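Rerkholm Allotments & Gardens Board
Composting and Soil > Paper in the heap, how much is too much?

mossybarrow
Posted July 18, 2019
Right, I'm a complete convert! Started a heap in June with grass clippings and kitchen peelings and it went to green slime within a fortnight. Then I began adding scrunched up paper from the house and the change is brilliant. Smells like a woodland floor now, and the worms have moved in by the hundred. How much paper do you all put in? I'm going half and half by volume.

tatty_wellies
Half and half is what I do, and I've been at it 47 years. Scrunch it, don't lay it flat. Flat sheets turn into a sort of wet plywood and you'll be peeling them apart at Christmas.

pondweed2
Got to disagree with half. I tried 50 per cent on my Breredness plot and it just sat there, dry as a biscuit. A third is plenty unless you've got a lot of grass.

mossybarrow
I have got a LOT of grass, to be fair. The whole of the back is lawn and next door gives me theirs too.

What I love is how little goes out for collection now. Every bin in the house gets a quick sort before it's emptied, and envelopes, paper bags and old lists all go down the garden.
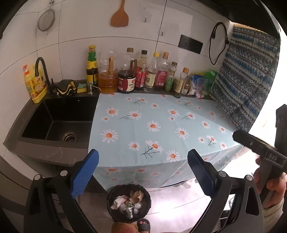
Egg boxes are the best of the lot, though. Tear them into quarters and they hold little pockets of air all through the heap. I've also started soaking the thicker card in a bucket overnight (rainwater if I've got it) and it goes in lovely and floppy.

tatty_wellies
Yes to egg boxes! Worms adore them.

hedgebottom
Do watch out for shiny wrappers and till receipts. I sieved 2 barrows last spring and was picking out bits of crisp packet all afternoon. If it springs back when you scrunch it, it's plastic.

pondweed2
Agree on receipts. I still say a third, mind.

Rornura_Rose
Anyone used the Amoah tumbler for this? Mine clumps whenever I add paper.

hedgebottom
Smaller bits, and turn it every other day. Mine did the same till I started tearing everything up.

mossybarrow
Thanks all, off to turn mine now. Might try a third in the second bay and see which is ready first!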